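Mistomwood Household Textile Care Notes

A plain-text collection of care notes for cloths, towels, napkins and bed linen, gathered from home laundries and one small repair shop. Maintained by Nisreen Karaki.

Last updated: 1 Jul 2018

What is in it

The collection has 700 notes in one tab-separated file, notes.tsv. Each row is one note about one textile: what it is made of, how it was washed, how it was dried, and what the person writing thought of the result. Notes run from a few words to a full paragraph. Spelling is left as it came in.

There are 12 columns. The ones most people want are item, fiber, color, wash_temp, dry_method, fold and remarks. Temperatures are in Fahrenheit. Blank means the writer did not say, and should not be read as zero or as cold.

The color column uses plain names only - blue, not cobalt or navy. Shade words go in remarks if the writer cared enough to give one. 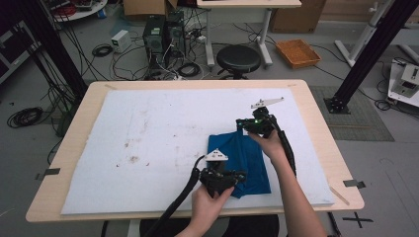 Blue cloth, crumpled state "bunched" in the fold column.

Fold values

flat: no folds, laid out
folded: one or more deliberate folds
rolled: stored as a roll
bunched: creased or heaped, no clear fold

Rows from the Dostedus batch used "loose" for both flat and bunched. These were fixed by hand where the remarks made it clear and left blank where they did not.

Sources

Most notes came from a paper form left at the Skiltenham laundry counter. The rest are from the Mitsotakis-Vlachou repair shop, which keeps its own log of stains and mends. The shop log is more careful about fiber content and says very little about drying.

Names, phone numbers and ticket numbers were removed before typing. If you find one we missed, write to Nisreen and give the row number.

Known problems

Cotton is overcounted. Many people wrote "cotton" for anything that was not wool, so treat the fiber column as a guess unless the source is "shop".

Some 2 percent of rows are near copies, mostly from people who filled in the form again after a second wash. They have been kept. Use the same_item column to group them.

Stain names are not standardized. "Tea", "brown" and "old mark" may all be the same thing.

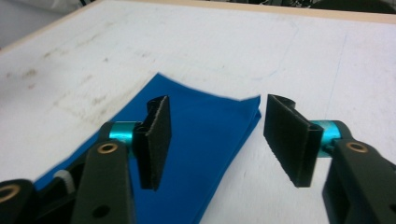

Blue cloth on white, fold column "folded".

Loading the file

The file is UTF-8 with a header row. Quotes inside remarks are doubled. Some spreadsheet programs turn wash_temp ranges such as 9-10 into dates - set that column to text before you import.

Planned changes

A split of the remarks column into wash remarks and wear remarks is planned for September. Column order will stay the same, with the new column added at the end.

License

Free to use and change, with credit to Mistomwood.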